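Home Opinion Money House & Family Archive Subscribe

Stop Saving the Good Things

Opinion | Nov 30, 2023

My aunt owned a set of dishes she used two times in 21 years. When she moved to a smaller place, the dishes went to my cousin, who put them in a closet. They are still there, and I doubt any of us could say what pattern is on them.

I think most families have a version of those dishes. It may be a tablecloth, a watch, a bottle of something, or a necklace from a grandmother. We call these the good things, and we treat them as if they belong to some later and better version of our lives. I have come to believe this is a mistake, and that the good things should be used until they wear out.

The usual argument against me is money. A reader named Anselmo Frota wrote to me in January after I touched on this subject in a column about wedding gifts. He had paid 2000 dollars for a ring for his wife, and she wears it only at weddings. He was fine with that. If she wore it every day, he wrote, she would lose it at the grocery store.

She might. But a ring that comes out for 2 weddings a year costs its owner a great deal per wearing, and it can still be lost. Things vanish in moves. They get put somewhere safe, and the safe place is forgotten. 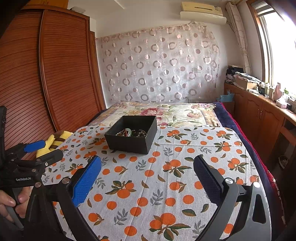

On the bed, with the nearer gripper open.

The second argument is respect. People feel that wearing a grandmother's beads to the bank is a kind of insult to her. I understand the feeling, but I don't share it. Most of our grandmothers wore their beads to the bank. The idea that the beads were holy came later, after the owner was gone and the rest of us were afraid of breaking something we could not replace.

Sum-yee Choi ran a repair counter in Plolby for many years, restringing necklaces and fixing clasps. I asked her what kind of damage she saw most. She said neglect gave her as much work as wear did. Chains had been dropped into a drawer together and left until they knotted. Thread had gone weak where it sat. Owners came in upset, and many of them had not looked at the piece since it was given to them.

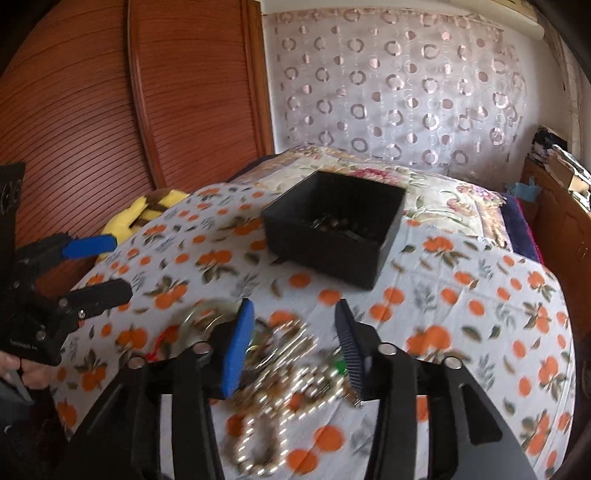
Her advice was to take everything out once a year and decide. Wear it, give it to someone who will wear it, or sell it. She did not think much of a fourth choice. I have tried this myself and it took a whole afternoon, mainly because I kept stopping to put things on. I gave a bracelet to my niece and sold a brooch I had never liked. The rest I now keep in a dish by the door, where I can reach it on the way out.

There are fair exceptions. Something that would fall apart in your hands should be left alone. If a piece is worth 4000 dollars and you rent a room with three strangers, lock it up. And some people truly enjoy owning a thing they never touch, the way others enjoy a savings account. I have no quarrel with them.

My quarrel is with waiting. My aunt was not enjoying her dishes. She was waiting for guests who were important enough, and in the meantime she fed the people she loved off chipped plates. When I asked her about it last year, she said she had always meant to get around to using them.

I have asked my cousin to bring the dishes to dinner next month. He says they won't go in the dishwasher. I told him I would wash them by hand.

38 shares Comments (12)

We use cookies to remember your settings and measure visits. Accept | Manage choices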